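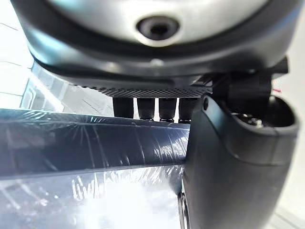
Sisetti Opens Its Packing Room in Plestholm This June, and You're Invited to Come Wrap Something

PLESTHOLM, June

Hi everybody, Nusrat Sarkar here. I run the packing side of Sisetti, and I've been asked to write our news up myself this time, so please forgive the lack of fancy language. The short version: we've moved into a bigger packing room on Roy Street, we're taking on outside orders for the first time, and we're throwing the doors open for a morning so people can see how it all works (and eat pastries, I've already ordered them).

If you only know us from the little counter we had before, a quick catch-up. Sisetti packs awkward things. Long things, round things, things with bits hanging off the bottom that would snap if you looked at them wrong. Small shops and makers bring us their goods, we wrap them and box them, and off they go. We started out with 2 tables and one very tired tape dispenser. Now there are 10 of us, and we've got 17 packing stations in the new room, which still makes me grin every time I switch the lights on!

The question I get asked most is about film. People think clear plastic wrap is just there to keep the dust off, and sure, it does that. But on a long dark piece it earns its keep in other ways. Dark finishes show every fingerprint and every little rub, and a tight wrap means our hands never touch the surface again once it's covered. You want it pulled snug along the edges. It's going to crinkle somewhere, it always does, and I tell new folks to stop fussing over the creases. A few wrinkles never hurt a customer. A loose end flapping around inside a box can, so tuck your ends in.

Posts and legs are the other big one. When a piece has several of them close together, we like something soft slipped into the gaps so they can't knock against each other on the road. Mesh and grille parts get a flat sheet of card over them before anything else goes near. I've seen a thumb go through one of those. It was my thumb. We don't need to talk about it.

Along with the new room comes a new service we're calling Uvalero. It's for people who have one odd item to send and no idea where to begin. Bring it in and we'll sit down with you, work out what needs covering and what needs holding still, and pack it while you wait. Most jobs take about 43 minutes from the door to the label, going by our trial run in the spring, and you're welcome to stay and watch or go get a coffee. We'll also sell film, card and padding by the piece at the front, so you don't have to buy a giant roll to wrap one shelf.

The open morning starts at 9 a.m. and runs until noon. It's free, kids are fine as long as they keep away from the cutters, and there'll be a table where you can try wrapping something yourself. Bring your own odd object if you've got one. I'd love a harp. I've been waiting years for somebody to walk in with a harp.

Parking is behind the building, and the entrance is the green door, next to the loading bay. Orders from new shops can be placed at the front desk from that morning on.

Press folks who want to come by ahead of time can ask for me at the Sisetti front desk in Plestholm. I'm usually in by 7 a.m. and I'm happy to talk tape for as long as you can stand it.

43 shares
2 comments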